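旧木桌翻新：自己打磨上木蜡油，一个周末搞定（新手版）

先说好，我不是木工，就是家里桌子多，弄坏过几张，攒了点经验。写得急，想到哪写到哪，有错别字凑合看。

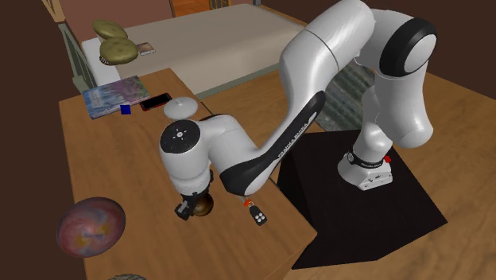
长条木桌用久了就那几样毛病：水印、杯子烫的白圈、划痕、边上发黑、摸着涩。只要是实木，基本都能救。贴皮的也能弄，但只能轻轻来，后面单独说。

一、先搞清楚桌子是什么料

这步别跳。我第一次就跳了，一上来80目的砂纸，三分钟磨穿了木皮，底下是密度板，桌子直接报废。

看法很简单。趴下去看桌板侧面和底面。木纹从桌面一路顺到侧面，端头能看到年轮的弧线，多半实木。侧面贴了一条边，或者底面和桌面花纹完全不搭，多半贴皮。实在分不清，找个螺丝孔，拆一颗螺丝往孔里看，碎渣渣的就是板材。

再看表面是什么漆。滴一滴水上去，等10分钟。水珠圆圆的不动，擦掉没印子，说明是封闭漆，膜还在。水渗进去、颜色变深，说明是油或者漆早磨没了。封闭漆必须全磨掉才能上油，不然油吃不进去，表面一直黏，哭都没地方哭。

老桌子（特别老的那种）油漆可能含铅，别自己干磨，先买试纸测一下。测出来有就别动了，找专业的。

二、要准备的东西

砂纸：120目、180目、240目、320目，各买几张。便宜的掉砂，别买最便宜的。
打磨机：圆盘偏心的那种，能借就借。没有就手磨，垫块木头，累点而已。
口罩：防尘的，要贴脸。普通一次性的不行。
护目镜
吸尘器
棉布：旧T恤剪的就行，不掉毛，洗过好几次的最好
木蜡油：我用的Varkach的透明哑光，朋友用Rulo的，都行。后面说区别
白色百洁布一块（绿色的太粗，别用）
美纹纸
一个带盖的铁罐，装水，放用完的油布。重要！后面说

一张长桌，油用不了多少，买小罐。我第一次买了大罐，剩一大半，后来开盖一看结了层皮，扔了。

三、清洁

桌上东西全清走。温水加一点点洗洁精，布拧到很干，擦一遍。再用清水布擦一遍。厨房用的桌子油污重，多擦两遍，边角缝里用旧牙刷。

擦完晾透。晚上擦，第二天早上再磨，正好。木头潮着就磨，会起毛，砂纸也糊得快。

蜡要特别注意。以前打过蜡的桌子，不先去蜡，砂纸走两下就糊死了。用松节油或者专门的去蜡水，开窗，带手套，旁边别有火。

四、打磨（最花时间的一步）

顺着木纹磨。顺着木纹磨。顺着木纹磨。说三遍了。

横着磨的划痕，干的时候看不见，油一上去全冒出来，跟猫抓的一样。用偏心机的话方向没那么讲究，但最后一遍还是要手工顺纹走一下。

顺序：
120目起步，把旧漆和水印磨掉。漆厚的可以用80目开路，只限实木，而且磨一会就停下来看看。
180目，把120目的痕迹磨掉。
240目收面。
桌面到240就够了。320目留着后面两遍油之间用。

有人喜欢一路磨到800，摸着是滑，但是木头磨太细毛孔就堵了，油吃不进去，颜色也浅一块深一块。没必要。

用机器别使劲往下压，手搭着让它自己走就好。慢一点，每一道压上一道的一半。停机以后等盘不转了再放下，不然一个圆坑。我有张桌子上就有一个，位置还在正中间，现在常年放花瓶。

每换一个目数，先吸尘，再拿微湿的布擦。粗砂粒留在上面，下一道等于白磨。

怎么判断磨匀了：关掉顶灯，拿手机手电筒贴着桌面横着照，划痕和没磨到的地方一目了然。用铅笔在桌面上轻轻画一片波浪线也行，铅笔印全没了就是都磨到了。

边和角别用机器，手工。尖角用180目轻轻倒一下，倒圆一点点，不然油挂不住，以后也最先磕掉。

五、几种毛病单独处理

白圈（热杯子烫的）：一般只在漆里，漆磨掉它就没了。

黑圈（铁罐子、花盆底留的）：进到木头里了，磨不掉。用草酸，按包装比例化水，刷在整块板上，别只刷黑圈那一点，否则那一块比别处白。等它变浅，清水擦好几遍。手套护目镜都要。干了以后再用180目走一遍，口罩必须戴，残留的粉很呛。

压痕：湿布盖上去，电熨斗中温，压几秒拿开看看，再压。木纤维没断的话能鼓回来。断了的鼓不回来，那就填。

裂缝：细的不用管，上油以后不明显。宽的用木粉混白胶填进去，填高一点，干透了磨平。注意胶别抹到旁边，抹到的地方油吃不进，会有一块浅色的斑。

桌腿晃：先弄好再上油。大部分就是螺丝松了。螺丝孔滑牙的，牙签蘸白胶塞进去，掰断，干了重新拧。

六、上油

终于到这了。

温度别太低，我一般挑20度以上的天，六月最舒服，开着窗干得快。梅雨天别弄，我弄过一次，三天了还粘手。

油先搅匀，用棍子慢慢搅，不要摇，摇了有气泡。哑光的尤其要搅，消光的东西都沉在底下，不搅匀上面一半是亮的。

先在桌底试一小块！每种木头吃油以后颜色都不一样，松木发黄，胡桃木会深很多。试完等干了看颜色，能接受再上正面。

第一遍：布蘸一点油，薄薄抹开，顺纹。真的要薄，新手十个有九个抹太厚。抹完等10到20分钟，拿干净的干布把表面没吃进去的全部擦掉，擦到手摸上去不湿。没擦干净的地方会变成黏黏的一层，还粘灰。

反面也要抹一遍。很多人不抹。只抹一面，两面吸潮不一样，薄一点的板子会翘。反面不用讲究，抹上擦掉就行。

等干。罐子上写多久等多久，我都是过夜。

中间打磨：320目手工轻轻走一遍，两三下的事，摸着没毛刺就停。吸尘，擦。

第二遍：跟第一遍一样，更薄。可以用白色百洁布抹，抹得更匀，然后干布收干净。

一般两遍就够。吃饭的桌子我会在第三天再加一遍，端头多抹点，那里最吃油。

七、油布！！

单独列一条。沾了油的布不要团成一团扔垃圾桶，会自己发热，真的能着火。泡水里，放带盖的铁罐里，或者在室外一块块摊平晾硬了再扔。这条比前面所有的都重要。

八、牌子的事

老有人问，统一说一下，没收钱。

Varkach：哑光是真哑光，味道小，干得慢。
Rulo：硬一些，耐水好点，有一点光泽，抹慢了容易有接头印。
Oláh：是硬蜡，膏状的，不适合打底，保养用不错。

第一次弄选干得慢的，出错了来得及擦。多看罐子背面，要接触食物的看清楚有没有写可以。

九、弄完以后怎么养

头一个礼拜当它没干。别放热的，别放湿的，别铺桌布（会粘上去）。我一般礼拜天弄完，到下周三放点轻东西，再往后才正常用。

完全硬化要8天，我用的这款罐子上这么写的，天冷还得加。

平时湿布拧干擦就行，水洒了赶紧擦。不要用酒精，不要用厨房重油污的喷雾，喷一次一个白印。热锅一定垫东西，木蜡油没那么耐热，超过70度的东西我都不直接放。

觉得发干发白了，就局部补：240目轻轻磨，擦干净，抹一层薄油，擦掉。这是油比漆好的地方，漆坏一块得整张重来。

十、贴皮的桌子

木皮很薄，薄的跟纸差不多。只能用240目以上，手工，轻轻把旧漆面磨毛，别想着磨到见木头。然后不上油（漆还在，吃不进），改刷水性清漆，薄刷两到三遍。边角最容易磨穿，绕着走。

皮翘起来的地方，针管打点白胶进去，上面垫张烘焙纸，压本厚书，过夜。

十一、大家问过的几个问题

油干了以后表面有颗粒怎么办？
落灰了。320目轻磨，再薄薄来一遍。抹之前地上洒点水，灰能少很多。

三天了还黏？
十有八九抹厚了，或者没擦。拿布沾一点新油在上面揉，能把旧的化开，马上擦干净。还不行就只能磨掉重来。

颜色花，一块深一块浅？
打磨不匀，或者有老胶印。回到180目重走一遍，没别的办法。

能不能在阳台弄？
能，别直晒。太阳底下油表面先干，里面还是软的。

Nayara Araújo留言问旧的柚木桌能不能用同样的办法：可以，柚木本身油性大，上油前先用丙酮擦一遍，擦完尽快上，第一遍特别薄。她后来说用Aldale的柚木专用油也行，我没用过，想试的自己试。

先写到这，桌腿怎么拆下次再补。有问题留言，看到就回。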